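Plekley Creek Flood Warning Project
Progress report, second period
Prepared by Fitriani Menon, project coordinator
For: Kedir Gebreyes, Clunia Fund

Summary

The grant pays for stream gauges, a phone alert list and road signs along Plekley Creek from the county line to the mill bridge. Five of the six gauges are installed and reporting. The sixth is delayed by a landowner agreement, explained below. The alert list stands at 1,000 households. Spending is under budget for the period, mainly from the late gauge.

Gauges

The gauges at Majimbun Road, the school footbridge and the mill bridge went in first and have sent readings every 15 minutes through the winter. The two upstream gauges were added in January. One of them, at the quarry culvert, stopped reporting for nine days when debris pushed the sensor arm out of line. The county road crew reset it and welded a guard on the upstream side. We have asked for the same guard at the other culvert site and the county has agreed to fit it at no charge.

The sixth gauge was planned for the private bridge above the Majimbun Road subdivision. The owner first agreed, then asked for changes to the access language. The county attorney has the revised agreement. If it is not signed by the end of next month we will move the gauge to the public right-of-way 118 feet downstream. The engineer has checked that spot and says the readings would be usable, but the bank is steeper and the mounting post would cost more. We would cover that from the contingency line.

February high water

Heavy rain in February gave the system its first real use. The creek went over Majimbun Road in the early morning. The school footbridge gauge passed the warning level at 3:40 a.m. and the alert went out at 3:52. The road was closed at 4:25. Two vehicles had already turned around at the water. There were no rescues on the creek, and the fire department moved one family out of a basement apartment.

Twelve minutes between reading and alert is too long. The delay came from the step where the dispatcher on duty has to confirm the reading by phone with the on-call engineer. The engineer answered on the second try. We have now written a rule that lets the dispatcher send the first alert alone when two gauges pass the warning level. The sheriff's office has approved the rule for a trial through the summer.

Some residents told us they got the text but did not know which road it meant. The message used the county route number. New messages will use the local road name first and the route number after it.

Alert list

Sign-ups came mostly from the mailing that went out with water bills. The trailer park on the east bank is still low. Of 60 occupied lots there, fewer than half have a number on the list. Many residents are renters who do not get a water bill. We will go door to door in April with forms in English and Spanish.

Signs

All eight "Road May Flood" signs are up. The two flashing units from Cedent arrived with the wrong battery boxes and were sent back. Replacements have shipped. Until they are mounted, the road crew is putting out barricades by hand, as it did before the project.
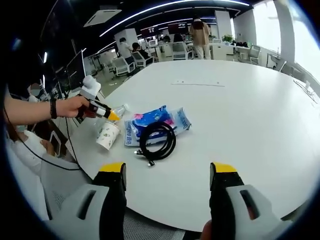

Budget

We have spent 50 percent of the equipment line and slightly less of the labor line. Postage ran over because the first mailing had to be reprinted with a corrected phone number. We are not asking for more money. We do ask for permission to move the unspent training funds into outreach, to pay for the door-to-door work at the trailer park. A one-page request is attached.

Next period

Install the sixth gauge at one of the two sites. Mount the flashing signs. Finish the trailer park visits. Run one test alert in May, during the day, with notice given beforehand in the newspaper and at the school. Report the time from reading to alert for every event under the new dispatcher rule.

Attachments: gauge log, expense sheet, outreach transfer request.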